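Zolow Custom Night Guard
Supplied through Gudeck Dental Laboratory
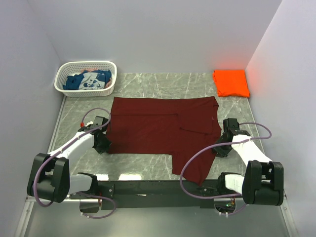 The Zolow Night Guard is a removable appliance worn over the upper teeth during sleep. It is prescribed for patients who clench or grind, and it is made individually from impressions taken by the treating dentist. Daily care is simple and belongs with the ordinary work of the household. Patients may clean the guard while the rest of the day's chores are under way, with a dark red garment spread out for folding and the white basket still full of clothes. The guard itself must never go into a washing machine or dryer, and patients who slip it into a pocket should check that pocket before laundering.

Construction
The guard is made in two layers. The inner layer is soft and rests against the teeth. The outer layer is firm and takes the force of the bite. Edges are trimmed and polished by hand at the laboratory.

Fitting
Two visits are normally required. Impressions are taken at the first and the guard is adjusted at the second. Patients with loose teeth, untreated decay or a partial denture should be examined before an order is placed.

Cleaning and storage
Rinse in cool water after each use and brush gently with a soft toothbrush. Do not use hot water, bleach or abrasive toothpaste. Store dry in the vented case provided.

Ordering
Orders are accepted from licensed dental offices only. Each order includes one guard, one Trekia storage case and a printed care sheet. Replacement cases are sold separately under item 800. Questions about prescriptions should be directed to Maëlle Chan, Clinical Products. Returns and remakes are handled by Gordon Gill.

Page revised 4/20/22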